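Plorkside Parish Council, notes of the July 2019 meeting

Taken down by me, Chaltu Tufa, while our usual minute-taker is on maternity leave, so please bear with the style. I was asked to keep it readable and I have tried!

We were quorate by the skin of our teeth. Tsehay Habte took the chair. Apologies came in from the Hunovton end of the parish, where the bus had not turned up. The February minutes were still waiting to be signed (they had gone out with a page missing) and Tsehay signed them once I'd found the right copy.

Vacancy in Gudeta ward. This took up most of the evening. The notice of vacancy has been up on both boards for the full period and the clerk confirmed that 10 electors had written in asking for a poll, so it goes to a by-election and we can't co-opt. I was rather pleased, I must say, as the ward hasn't had a proper contest in years. The electorate there is 2,688 on the current register. Two people have asked for nomination papers so far, and the clerk reminded us that asking for papers doesn't make anyone a candidate, so we shouldn't go round naming names in the shop.

Polling place. The old school room on Jira Lane can't be used while the roof is being done. I suggested the bowls pavilion, and there was a fair bit of back and forth over the steps at the front. Tsehay knows the side entrance is level and offered to walk the returning officer round it. Agreed that we put the pavilion forward, with the chapel hall as second choice. 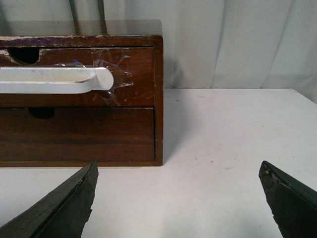 Plorkside Parish Council: Elections and Governance Working Group

Poll cards. We argued about whether to pay for them, and I'm recording that it did get a bit warm in there. One view was that everyone knows everyone in Gudeta and a poster would do. I said that was fine if you'd lived here since the flood, but the new houses off Jira Lane are full of people who haven't a clue we exist. Cards will be sent. Carried, with one against.

Leaflet from the council. I've offered to write a plain one-sider on what a parish councillor does, how many evenings it eats up and how to stand. It won't mention any candidate and the clerk will check it before it goes anywhere. We can spend up to £200 on printing. If you have a nice short way of explaining the precept, send it to me, please, because mine runs to half a page.

Public question time. A resident asked whether she could be a teller for a candidate and still sit on the allotment waiting list. Yes, she can. Another wanted to know why the ward boundary goes through the middle of his garden. The clerk will look out the old map and write to him.

Actions
Clerk: pass on our choice of polling place, order the poll cards, find the Gudeta map.
Tsehay: side entrance visit at the pavilion.
Me: leaflet draft, and new drawing pins for the Hunovton board.

We closed a little after nine and Tsehay locked up.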